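Housekeeping Practice, Holroyd Course
Handout 4 – Folding of small cloths
Prepared by Gerd Kasten, 09/05/2025

In the last lesson we sorted the textiles from the Viltedholm guest house. Today we continue with the small pieces: dusters, napkins, kitchen cloths. Please read pages 10 to 12 in the folder before you begin.

Terms
Hem – the sewn border of a cloth.
Fold line – the place where the cloth turns over itself.
Strip fold – the cloth is folded several times in the same direction, until it is long and narrow.

Procedure for the strip fold
Lay the cloth flat and bring the lower hem to the upper hem. Smooth from the middle to the sides. Fold again in the same direction. For a thin cloth you can make one more fold, but a thick one will open again, so stop earlier.

Then lift the strip at both ends and pull it lightly. The layers should lie one over the other. If one layer looks out, do not push it in with the finger – open the last fold and repeat it.

Position of the hands
Hold the strip at its two short ends and keep it level. Some students hold too near the middle, and then the ends fall down.

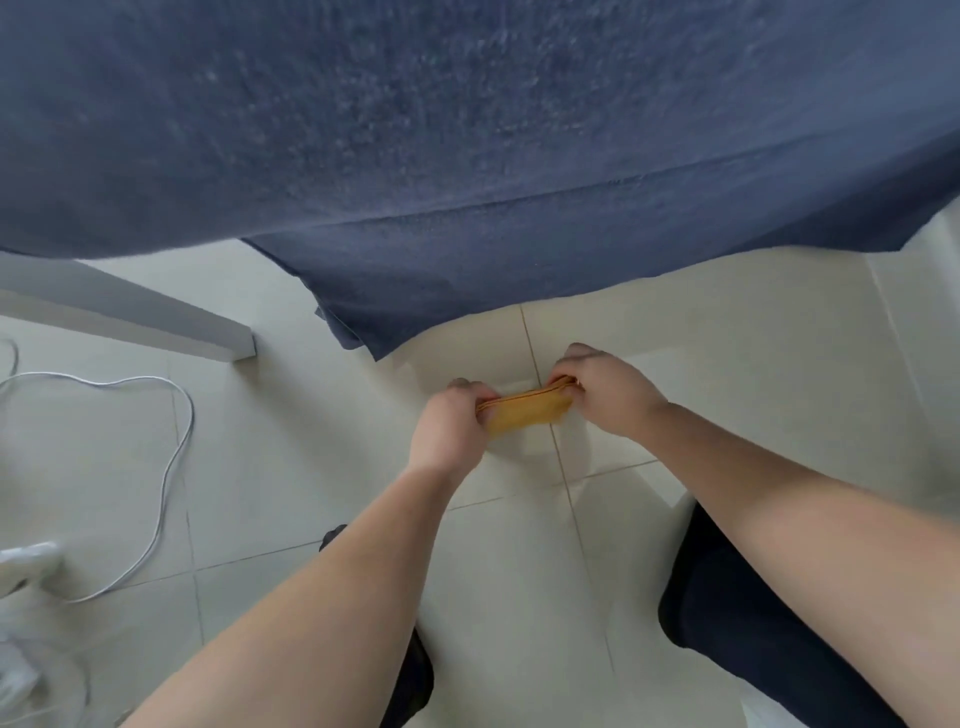 Fig. 1. Yellow cloth in strip fold, held at both ends over the tile floor.

Finished strips go in the drawer with the fold line to the front. Larger textiles are not folded by this method, see Handout 5.

For the next lesson
Each student brings one napkin and one kitchen cloth. Hayley Clegg and Malcolm Hulme prepare the labels. We meet in room 146. The written test is in June.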